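Stukix is finally getting its repair shop back

Good news for anyone with a pile of things they keep meaning to fix -- the repair and secondhand shop on the Givon side of town opens again in August, and I for one can't wait! I've been walking past the papered-over windows since spring, hoping for a sign, and last night at 7 there it was, taped to the door.

The new place is called Rata, and it takes over the old Ye bakery (the one with the terrible parking). They'll have 400 square feet for secondhand clothes up front and a mending counter in the back. Simple hems start at $5, which is less than I paid for coffee and a muffin this morning.

The money came from neighbors, mostly. The online fundraiser had 1,149 donors when it closed, and I'm told the first 100 get a free repair. I gave in the second week, so I'm probably out of luck, but I'm bringing my winter coat in anyway -- the lining has been hanging out of one sleeve for two years now.

Clothing drop-offs start at 9 a.m. on opening day at the side door. Please wash things first, and fold them if you can.

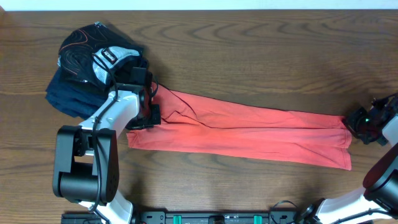
Shoes and bedding will have to wait until the back room has shelves. I'll post the opening hours when I get them.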